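Thu 10 September

Bench 4, packaging room. Javiera out until lunch so me on my own for the first half.

Carrying on with the dispenser bottles from Tokau. Job 801, same lot as before, 2 boxes still sealed. Wiped the bench, fresh sheet down, taped at the back only (front tape always lifts when you lean on it).

Weighed the first lot empty, caps on. Scale drifting again, re-zeroed twice. Numbers are in the blue binder, not here, ran out of room on the page. Filled to the 50 line with tap water for now. The Ibarra fluid is not in yet — Catalina Sepúlveda chasing it, says Brusico has it on a pallet somewhere.

Leak check: on side, then upside down, tissue underneath. One wept at the neck. Took the cap off, cleaned the thread, put it back, wept again. Set aside with a red dot. Would like to see if its the cap or the neck so swap caps with a good one tomorow.

Labels: do not order yet. The old roll is too tall for the straight part and wrinkles where the body gets wider near the bottom. Need a shorter one, or put it higher up.

Blue body with the white cap, lettering on the cap part too faint to read:

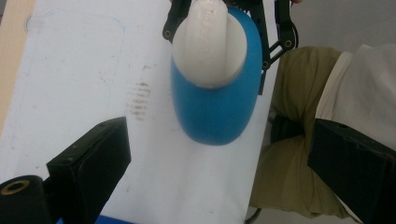
Flarkeo Packaging Workshop

Javiera Ledesma back at lunch, she thinks the lettering is a mold mark and wants to ask Tokau. Fine by me, she can write the email.

The round bottom is a pain for shelf tests. Need a rack or some kind of ring to stand them in. Foam offcuts under the sink might do, try those first before buying anything.

To do
— swap caps on red dot one
— shorter label, measure the straight part properly
— new battery for scale
— ask Catalina if December is still the date for the shelf samples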